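Regional Affairs Forum > Borders and Neighbours > Wotora closes its side of the Monthorpe crossing

Posted by: frontier_desk
Members will have seen that Wotora has closed its side of the Monthorpe crossing to goods traffic. The note handed to the Nilian ambassador on Saturday alleges 6 separate incursions by patrol boats on the river Tiêu and warns that any further incident will be met with "all suitable measures". Nilia denies that its boats left their own half of the channel. I should be grateful for considered views on whether the closure is lawful under the river treaty. Please keep to the matter in hand.

Posted by: E. Kariuki
The treaty permits either party to suspend goods traffic for reasons of safety, provided that written notice is given. Notice was given. Whether patrol boats amount to a safety concern is open to argument, but the text leaves that judgement to the party which closes the gate. In my view the closure is lawful, though unwise.

Posted by: Tollgate32
I must disagree with the previous member. Article 3 requires the notice to reach the joint river office before the closure takes effect. According to the Nilian statement, it arrived afterwards. If that is correct, the closure had no legal force for its first hours, and the hauliers held at the barrier may have a claim.

Posted by: H_Stoica
Both members are reading the treaty as though it stood alone. The exchange of letters which followed it allows immediate closure where a government believes its waters have been entered. Those letters are seldom quoted, but they are binding on both sides.

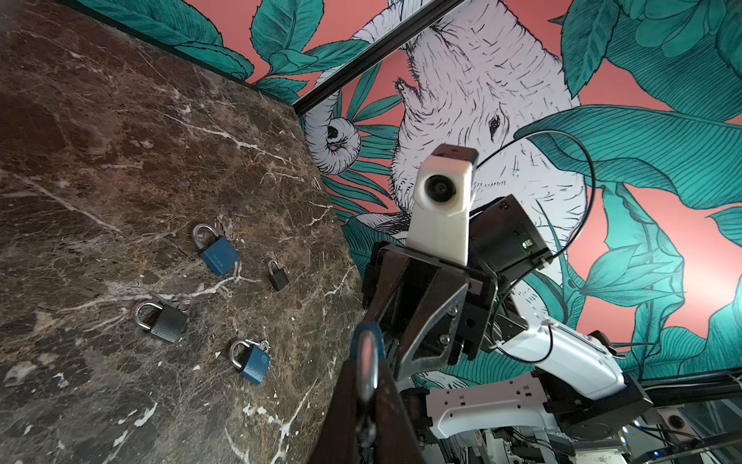
Padlocks on dark brown marble.

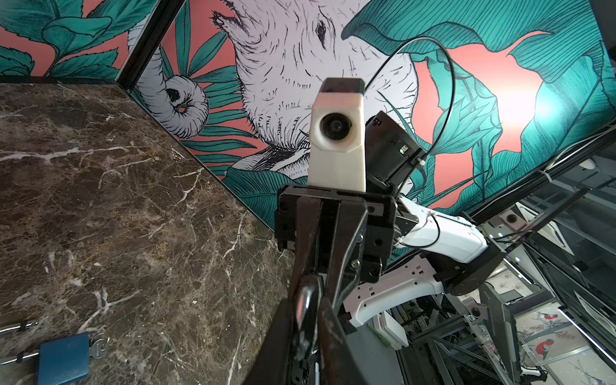
Emmanuel Kariuki writes that the letters were never put before the Nilian parliament, and that their standing has been in doubt ever since. He would not wish to see a dispute of this weight settled upon them.

Posted by: H_Stoica
With respect to Mr Kariuki, Nilia relied on the same letters when it stopped the ferries. A government cannot accept them in one season and set them aside in the next.

Posted by: Tollgate32
That is a fair point on conduct – it does not answer the question of notice. I would add that 40 lorries were reported waiting on the Monthorpe road, several with fresh produce. Their owners have no part in a quarrel over patrol boats.

Posted by: frontier_desk
I thank members for their contributions. The joint river office is due to meet in March, and both governments have said that they will attend. If any member holds a full copy of the letters, kindly post the wording of the second paragraph, as the two versions I have do not agree.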